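How Did People Wash Clothes Before Washing Machines?

Think about the shirt you wore yesterday. Maybe it got a splash of juice on it, or a bit of mud from recess, and tonight it will go into the laundry and come back clean, and you won't have to think about it much at all. For most of history, though, getting a shirt clean was a big, tiring job that could fill up a whole day (and sometimes two!).

Long, long ago, people carried their dirty clothes to a river or a stream. They dunked them in the water, rubbed them on smooth rocks, and beat them with flat wooden paddles to knock the dirt loose. It was noisy, splashy work, and families often did it side by side so they could chat while they scrubbed.

Soap is very old too. People in Babylon were making something like it more than 3000 years ago, out of fat and ashes. That may sound like a funny way to get anything clean, but it worked!
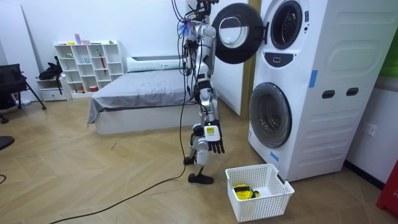
Why does soap help get clothes clean?

Water and grease don't like to mix, so plain water slides right past a greasy spot. Each tiny bit of soap has one end that grabs onto grease and another end that grabs onto water, and when you rinse, the water pulls the soap away and the grease goes along with it.

Later on, many homes had a big tub and a washboard, a board with bumpy ridges down the front. You rubbed the wet clothes up and down over the ridges until your arms ached. Then you had to twist the water out, or feed each piece through a wringer, two rollers that squeezed it flat as you turned a crank. In the old mill town of Burnham, people still tell stories about washdays in July, when the whole hillside was covered with sheets drying in the sun.

Electric washing machines came along a little more than a hundred years ago, and they still do the same things those families did at the river. They get the clothes wet, rub them around with soap, rinse them, and squeeze the water out by spinning very fast. Next time you hear one humming away, listen for the moment the spinning starts!

More to Read
Why Do Bubbles Pop?
Where Does Cotton Come From?
How a Zipper Works
What Makes Mud Muddy?
Why Do Wool Sweaters Shrink?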